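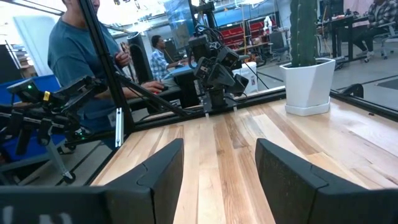 What is a butcher block countertop made of?
Strips of solid wood, usually a hardwood such as maple, beech, or oak, glued side by side under pressure to form one thick slab.

Butcher block

Butcher block is a style of assembled wood used for countertops, tabletops, and cutting boards. It takes its name from the heavy blocks once used in meat shops, where the surface had to stand up to cleavers and daily scraping. The material is now common in home kitchens.

Construction

There are two main types. In edge grain block, long strips are set on their sides, so the top shows straight lines of grain. In end grain block, short pieces stand upright and the cut ends form the surface. End grain is easier on knives and hides cut marks better, but it takes more labor and costs more. A third form, called face grain or plank style, uses wide boards laid flat. It is mostly used for tables, as it scratches easily.

Finishing

Surfaces used for cutting are normally treated with food-grade mineral oil, sometimes mixed with beeswax. Tops that are not cut on may be sealed with varnish. A new oiled top is given several coats, and later coats are added when the wood looks dull. 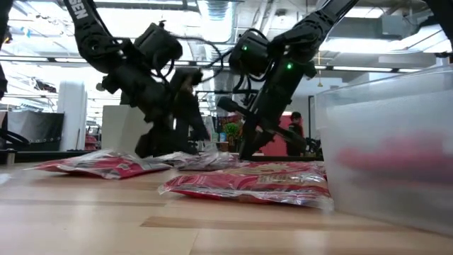

How is a stain removed from an oiled butcher block?
Light stains are rubbed with coarse salt and half a lemon, then rinsed and dried. Deeper stains are sanded out, and the area is oiled again.

Wood movement

Wood swells across the grain in damp air and shrinks in dry air. A countertop is therefore fastened through slotted holes, which let the slab move without splitting. Gaps are also left at walls. End grain blocks are more likely to crack if one face is kept wet.

Production

In Juvthorpe, block making grew out of the local beech trade. The Hedegaard works there began with two presses and later ran four. Its yearly output peaked at 3,828 slabs, most of them edge grain. A smaller shop in Lullstead made only end grain boards and closed in October of the same year that the Rurkau sawmill stopped supplying it.

See also
Cutting board
Countertop
Wood glue

Last edited 8/6/20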